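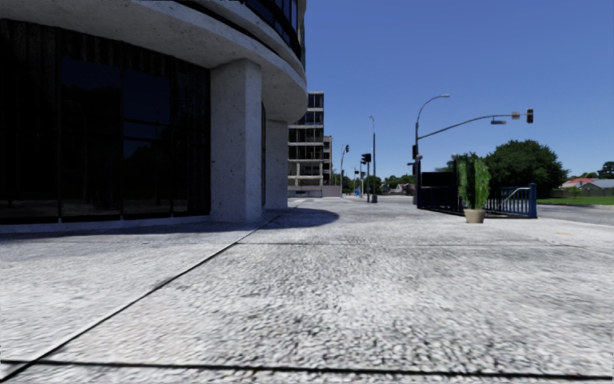 4. What people told me about walking on rough ground

4.1 Where the diary entries came from

I should say up front that I didn't set out to write about paving. The Wadmont diaries were supposed to be about shade and benches, and the sheet I handed out had only one line for the ground underfoot, squeezed in at the bottom under "anything else?" People filled that line and kept going up the margin. By the end of August I had 1,367 entries from 18 walkers, and so many of them brought up the surface they were walking on that I rewrote the coding scheme to make room for it (see Section 3 for the old one, which I've kept in so you can see what I was thinking).

An entry could be anything from two words to a full page. Walkers wrote them on the spot if they could, or at home the same evening. I asked for the route, the time of day, what they had on their feet and what they were carrying or pushing. Footwear got skipped a lot, which I'm still annoyed about, and it limits what I can say in 4.3.

4.2 Words for the ground

My favorite part of this whole project was reading the words people picked. Planners say "exposed aggregate" and mean concrete with the small stones showing at the top. No walker used that term. They wrote pebbly, gritty, crunchy-looking, "the cereal sidewalk," and (this one came back again and again from a single walker) "oatmeal." Smooth concrete got much duller words, mostly "fine" and "normal." I coded these as neutral at first and then went back and changed my mind, as "normal" in a diary often followed a complaint about the block before it. It reads to me like relief.

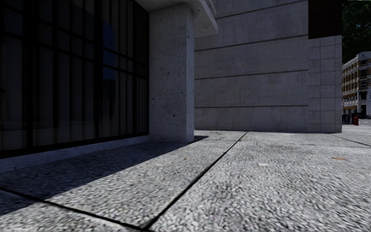 Figure 4. Speckled, coarse-textured paving alongside dark glazing, with a gray block wall at the back.

The other thing that jumped out was how often people described ground and walls together. I'd coded them as separate topics, and in the entries they hardly ever come apart. A walker would start a sentence about the pavement and finish it with the building next to it: rough ground and blank wall, gray on gray, "a long way to the corner." Where the ground floor had shops or open doors, the same walkers barely mentioned their feet. I can't tell from diaries whether the shops made the surface feel better or simply gave people something nicer to write about. My guess is the second, and I'd love for someone to test it properly.

Earlier work from the Grarna project found something close to this with a very different method. They walked people along set routes and stopped them for ratings on the Mousavi comfort scale, and ratings for the paving dropped next to plain walls even when the material stayed the same. I didn't use the scale myself. I tried it on two walkers in the pilot and both of them started giving the middle number every time just to get on with their walk.

4.3 Rolling things

Now for strollers, carts and suitcases! If you only ever walk with your hands in your pockets, a pebbly surface is mostly something you look at. Put a small hard wheel on it and it becomes the main event. Entries that mentioned wheels were longer than the rest and a good deal grumpier. The noise came up more than the shaking did, which surprised me. Several walkers said they took a longer route early in the morning so they wouldn't wake people up with a shopping cart, and one crossed the street twice in a single block.

Joints in the paving were their own little category. Walkers pushing something wrote about the click at every slab, and some liked it. A joint that cuts across at a slant got worse comments than a square one, with two entries describing a front wheel that wanted to turn and follow the line. I had never thought about the angle of a joint in my life before reading those, and now I can't walk anywhere without noticing.
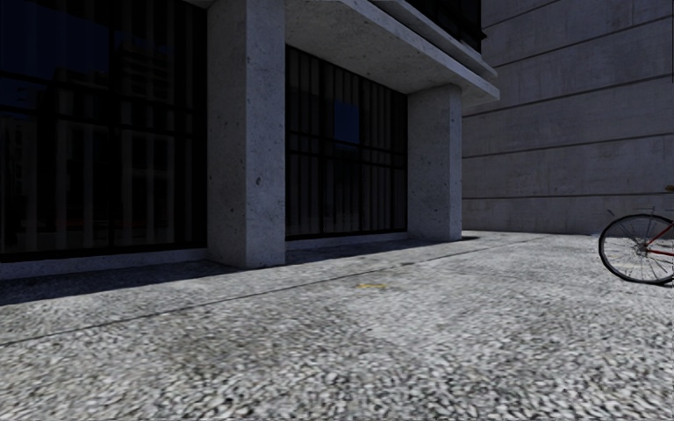 Figure 5. Exposed pebble aggregate crossed by a diagonal seam, with a small faded yellow mark on the ground near it.

I measured the Skondel Street block myself to see how much of the complaining had to do with distance. The rough stretch there is 200 feet long. In the entries it gets called endless, half a mile, and "the whole walk." I don't read this as people being bad at distances, as the same walkers were pretty sharp about the length of the park loop. Rough ground with a wheel on it seems to stretch, and I left the walkers' own wording alone in the tables for that reason.

4.4 Wet days, glare and the covered side

Rain split the group. Some walkers trusted the pebbly surface more in wet weather and said so plainly: better grip, less worry, no shuffling. Others wrote that it looked slick and slowed down on it anyway. Nobody reported a fall, so I have nothing to say about who was right, and I'd be wary of anyone using these diaries to argue about safety.

Glare was the complaint I'd expected from the start. Pale paving at midday came up in the hottest weeks, usually from people walking without hats (I asked about hats, and that line did get filled in). The walkers' fix was the covered side of the street, wherever there was one, and 16 of them named at least one canopy or arcade they went out of their way to use.

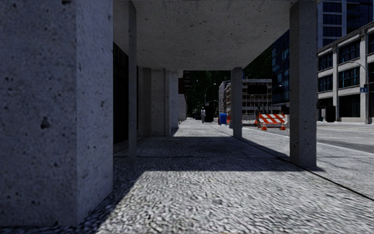 Covered walks had their own problems, though. The shade was welcome, and then the entries turned to columns: who might be coming around one, whether to pass on the building side or the street side, what to do when two people with strollers met between them. Evening entries were the most mixed. A canopy that was "heaven" at noon could be "a bit much" after dark from the same walker in the same week, and I coded both as they stood and didn't try to average them.

I also noticed that walkers talked about the covered stretches as if they were rooms. They went in and came out. They wrote that it was quiet in there, or echoey, and they almost stopped mentioning the ground at all until they were back in the sun. I added a code for this late, after the second read, so the counts in Table 3 for that code come from the second read only and shouldn't be compared with the others.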